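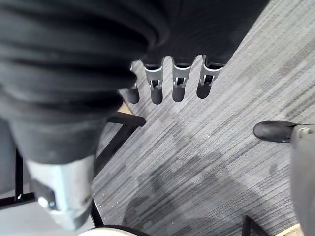

3. The Stand and the Room Around It

Search this journal Enter keyword, author Advanced

3.1 Layout of the stand

It seems only fair to begin with the stand itself, which all of us grew fond of over the winter and which shaped our results more than we expected when we first drew up the plan. It is a long wooden display of the kind you might meet in a neighborhood grocery, divided into compartments that run one after the other, each with its own raised edge. We kept to a simple rule in filling it. Leafy things went at one end, long green things in the middle, and the brighter colors further along, so that a person walking the length of it would meet the palest goods first and the reddest later on. Costache, who spent years behind the counter at Marinescu before joining us, would have preferred the tomatoes in the middle, where they sold best in her day, and we did try it her way in February (see Section 5).

The goods in each compartment were chosen in pairs that share an edge of likeness. Green onions lie beside the napa cabbages, and both have a white end and a leafy end. Slender green peppers lie along the front of the cucumbers and point the same way. We wanted people to have to look twice, though kindly - the aim was never to trick anyone, only to see how a stand that is a little crowded with similar shapes changes the way a basket gets filled.

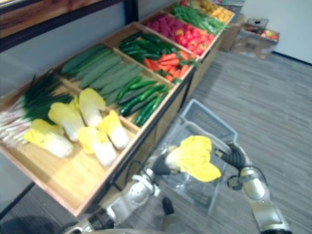

Figure 1. The produce stand seen along its length, with napa cabbages and green onions in the nearest compartment, then cucumbers with slender green peppers, then carrots in front of long green peppers, and tomatoes farther away. A gray plastic basket is on the floor beside the stand.

The cabbages deserve a word of their own. In Figure 1 they lie at different angles in the tray, and that looseness is deliberate. In our pilot work we lined them up neatly, white ends all to the front, and the neatness itself told people where to put their hands. Once we let them lie more or less as they landed, the choices became more varied and, to our eyes, a good deal more like shopping. Mocanu reset the tray from a sketch before each session, a job she did with great patience and a certain amount of humming.

3.2 Floor, basket and reach

The floor of the room is covered in gray carpet tiles with a fine stripe. We mention it partly for anyone hoping to repeat the work, and partly on account of the dark patch on the carpet, which several participants took for a mark showing them where to stand. After the second such mistake we added a sentence to the spoken instructions, and the confusion went away.

Baskets were placed on the floor and not on a bench. This was the subject of a long and friendly argument among the authors. Lukoševičius felt that a basket at waist height would spare people's backs, and he was surely right about that, but our earlier visits to Graka and to two smaller shops had shown us customers setting their baskets down by their feet whenever they wanted to compare one cucumber with another. With the basket on the floor, every item has to be carried over the rim of the compartment and then lowered, and that short trip gave us most of what we were interested in. People slow down with a cabbage. They hold it by the pale end, or cradle it from underneath, and they look for a place to lay it. A carrot gets far less ceremony.

3.3 Sessions and notes

There were nine participants, and each came twice. A session began with a spoken shopping list of five items, read out at an ordinary pace by Lindemann, who was careful to use the same everyday names throughout ("long peppers" and "small peppers," for instance, after a participant objected warmly to every other name we proposed). People were free to ask for the list again, and most did. They could also put things back, and we asked only that they return an item to the compartment it came from. Where it ended up within that compartment was left to them.

Tănase kept the written record, which came to about 4000 words once typed up, and we have drawn on it throughout Section 4. Her notes follow the goods and the basket closely: what was lifted, what was set down again, what was moved aside to make room. Remarks made aloud were noted as well. Several people commented on the artificial look of the vegetables, and one compared the carrots, favorably, with the ones at Prarnier. We left such remarks in the record, and a few of them turned up again when we came to write the discussion.

Last updated: February
Filed under: Retail Studies, Everyday Handling, Food Display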